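29 Oct 2025
Posted by Aba Gyamfi

A thread on house rules for recording with hand-held grippers in people's homes. I wrote ours. I have since been made to follow them, which has been educational. 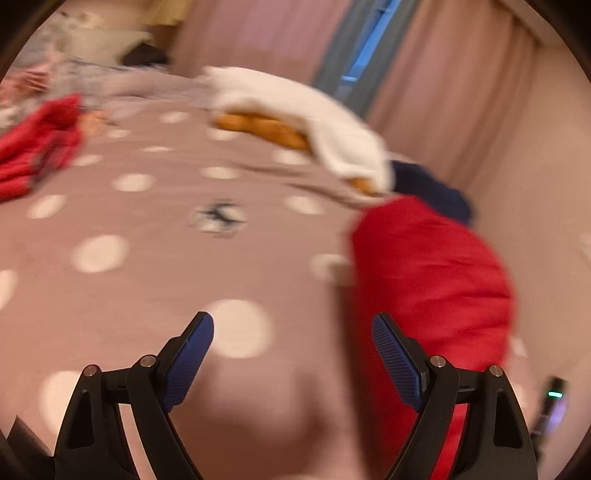 We started with one rule, which was "be sensible". Philomena Bawa pointed out that everyone on the team already believed they were being sensible, including the person who had left a charger balanced on a full bath rack. So now we have 12.

Rule 1 is permission. Written, from every adult who lives there, before a bag is unzipped. "My flatmate won't mind" has been tested as a legal basis and the flatmate minded.

Rule 2: permission is per room. A yes to the kitchen is a yes to the kitchen. Bedrooms get their own line on the form and their own signature, and if the line is blank you go back to folding tea towels.

Rule 3 covers what must leave the room first. Post, prescriptions, bank cards, family photos, anything with a name on it. The householder moves them. You don't. You stand in the hall and admire the coats.

Rule 4: what must NOT leave the room, i.e. the mess. A crumpled heap of clothes is a perfectly good heap of clothes. I once watched a new starter make a bed beautifully, hospital corners and all, then ask what the task was. The task was making the bed.

Rule 5 is about pads. Wipe them between homes and again between rooms if you've been anywhere near food. Look at them as well as wiping them. A pad that's lifting at one edge will still pick things up, just with more drama, and every recording you make with it has to be flagged.

Rule 6: check the pivots before you start. Open, close, open, close. If it clicks, stop. If it clicked yesterday and you didn't write it down, we will be having a chat, and there won't be biscuits.

Rule 7 is slow hands. We had a batch of 39 clips sent back from Skolen and the note said only "please move like a person who is not late". I have it pinned above my desk. Cloth is worst for this – you shake a sheet out the way your mum taught you and the whole clip turns to soup.

(Philomena would like it known that the soup was mine.)

Rule 8: name the task before you start and don't change it halfway. If you said "pick up the small thing on the bed", pick up the small thing on the bed. Don't then notice the cushions. The cushions are another task with another number.

Rule 9 is the one people argue with. If you fumble it, keep the clip. Mark it as a fumble and carry on. The temptation is to bin every drop and send in a day of flawless grabbing, and then whoever works with the recordings thinks fabric is easy. Fabric isn't easy. I have lost to a duvet cover on several occasions.

Rule 10: windows and mirrors. Curtains drawn where you can draw them, and a look for reflections where you can't. The neighbours haven't signed anything. Wardrobe doors with mirrors on are a menace and I'd ban them from homes generally.

Rule 11: pets and small children end the session. You don't pause it, you don't shoo anyone, you don't say "he's fine, he's only sniffing it". Session over, note on the sheet, come back another time. The jaws are not strong but a whisker is not strong either.

Rule 12 is the householder can change their mind. At any point, up to the date on the form, with no reason given. We had 2 withdrawals in March and both were dealt with by teatime. I'm prouder of that than of anything else in the document.

Someone at Prandov asked whether there's an official standard for any of this. There are plenty for machines that might squash you. For a person walking round a bedroom holding a pair of jaws, I haven't found one that fits, so we've borrowed from research ethics, cleaning agencies and, for rule 3, removal firms.

McIntyre have a similar list with 4 rules on it, which I thought was slapdash until I saw that their rule 2 runs to a page and a half.

Biggest change since the first version: the sheet is now on paper, on a clipboard, with a pen on a string. The Zuden form was lovely but you cannot tap a phone while wearing a gripper, and people were filling it in on the bus home from memory.

If you do this sort of work and your list has something ours hasn't, please send it over. I'm particularly after a decent wording for fitted sheets. Ours currently says "do your best".

Last updated: after Philomena read it and took out two jokes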